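Häufige Fragen: Können Maschinen schon im Haushalt und in der Werkstatt mithelfen?

Stand: 6. November

Kann ein Roboter heute den Müll wegbringen?
Zum Teil. Einen einzelnen Gegenstand greifen und über einem Eimer loslassen, das klappt mit einem einfachen Zweifingergreifer recht gut. Den Beutel herausnehmen, zuknoten, zur Tonne tragen und einen neuen einlegen ist etwas anderes. Dafür braucht es in der Regel zwei Arme, und dünne Folie ist für Greifer schwierig - sie gibt nach, klebt aneinander und sieht nach jedem Anfassen anders aus.

Warum ist gerade Abfall so schwierig?
Ein Karton im Lager hat bekannte Maße. Zerknülltes Papier und Verpackungen haben keine feste Form, liegen übereinander und sind zum Teil durchsichtig. Die Kamera sieht dann oft nicht, wo ein Stück aufhört und das nächste anfängt. Im Testraum von Camov in Tukville üben wir deshalb auch mit ganz gewöhnlichen Resten aus der Küche.
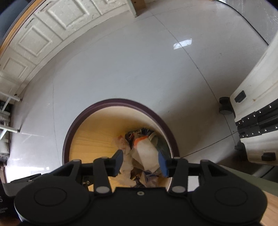
Yolandi Maluleke schrieb uns dazu, sie würde für ein Gerät, das nur Papier in den Eimer wirft, kein Geld ausgeben. Das schaffe bei ihr auch die siebenjährige Tochter. Interessant werde es für sie erst, wenn die Maschine den vollen Beutel erkennt und ihn ohne Aufforderung austauscht. Diese Rückmeldung bekommen wir oft, und so weit sind wir noch nicht.

Wie lange braucht die Maschine?
Unser Versuchsaufbau Zerar braucht für ein Stück Abfall im Schnitt 20 Sekunden, bei flachen Folien bis zu 40. Ein Mensch ist deutlich schneller.

Welche Arbeiten gehen im Haushalt schon zuverlässig?
Saugen und Wischen auf freiem Boden, Rasenmähen, Fenster mit Einschränkungen. Alles, was mit Greifen zu tun hat, ist noch Versuchsbetrieb. Wäsche falten geht, dauert aber.

Und in der Werkstatt?
Dort sieht es besser aus, solange die Teile gleich sind und am gleichen Platz liegen. In der Halle von Mnguni bestückt ein Arm seit Februar zwei Maschinen. Das Ausfegen und Sortieren der Reste erledigen dort weiterhin die Leute von der Schicht.

Kann ich so ein Gerät kaufen oder mieten?
Von uns derzeit nicht. Fragen zu Vorführungen beantwortet Kagiso Naidoo über das Kontaktformular.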